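How a bike marking scheme got Perness talking

When the woman who runs bike marking in Perness opens the hall doors at 6 in the evening, there is usually a queue already. "I love it," she tells me, pulling a sheet of stickers from her coat. "People turn up with racing bikes, shopping bikes, a tandem once - and they all go home with a number on the frame."

She started after her own bike was stolen outside the station in Govik. It was found in a shed in Windham 13 weeks later, and police could return it only because she had written down the serial number.

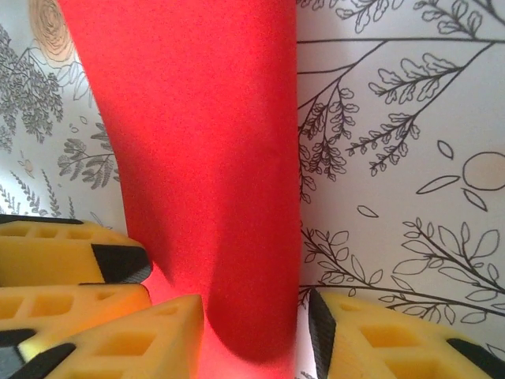
Does marking a bike stop it being stolen?

It can put a thief off, but its main use is in proving who owns a bike once it has been found.

"That's the bit I want to shout about!" she says. "Officers find bikes all the time and can't tell who to ring."

The register, called Mabula, now holds 3,456 bikes. Joining costs nothing, and marking takes a few minutes if you bring the bike clean and know your postcode. 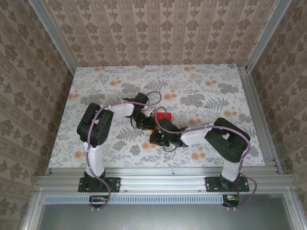
Two arms reach towards a small red block.

I ask what she would tell someone buying second-hand. She answers before I've finished. "Turn it over and look for the number. If it's been scratched off, walk away and report it, even if it's only 40 quid and just your size."

Her other favourite subject is locks. She carries two, of different types, and always puts one through the frame and the back wheel.

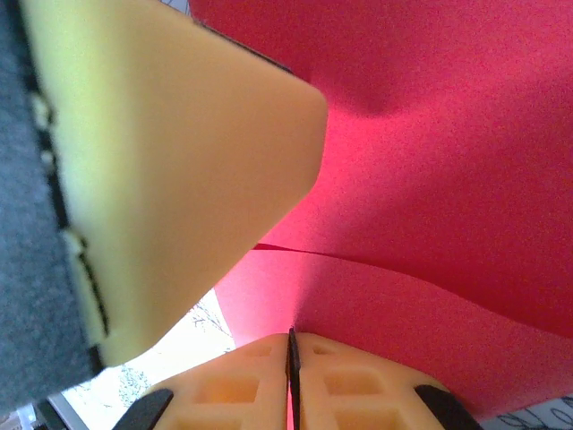
The Perness Reporter

The next session is in July, and she hopes to take the kit over to Windham after that. "They've been asking for ages," she says, already wheeling the next bike in from the queue. "Bring your scooters as well, we do those now."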